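**Trarero Planner 2.3**
Motion and grasp planning for one- and two-arm tabletop cells

Trarero Planner takes a segmented view of the work surface and returns timed joint paths for each arm. It replaces the fixed waypoint lists used in earlier Pritora releases. Old lists can still be imported.

| Item | Value |
|---|---|
| Part number | PR-3447 |
| Default replan interval | 200 ms |
| Grasp candidates per object, maximum | 104 |
| Installed size | 233 MB |
| Arms per cell | 1 or 2 |

Collision shapes are built from the overhead or head view and can be edited by hand. Handles and doors are stored as separate parts with their own approach direction. Thin parts such as pegs and rims need the fine voxel setting.

Gripper fingers are modeled open and closed. Cables are not modeled; set a keep-out margin for each arm in the cell file.

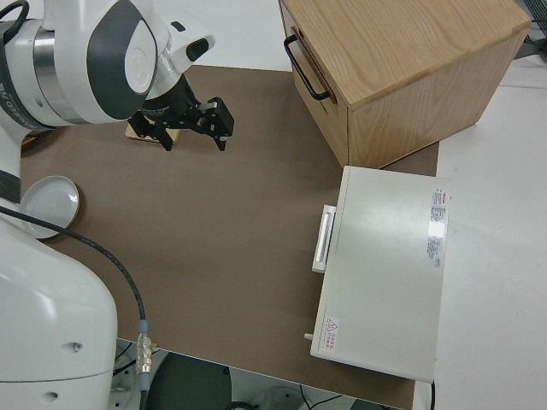
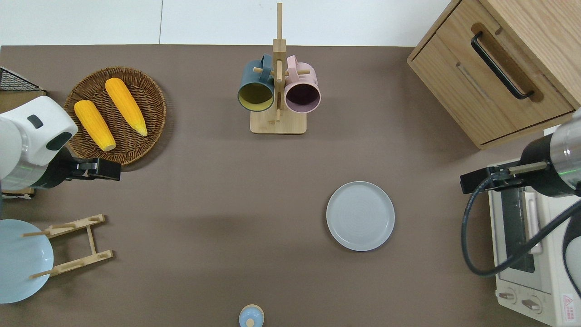 The cell file is plain text and is read once at startup. Changes made while the planner is running take effect after a restart. A two-arm license covers one controller and one spare.

Supplied by download. For license transfers from Kostmont cells, write to Hazem Farouk at the Pritora service desk and include the controller serial number.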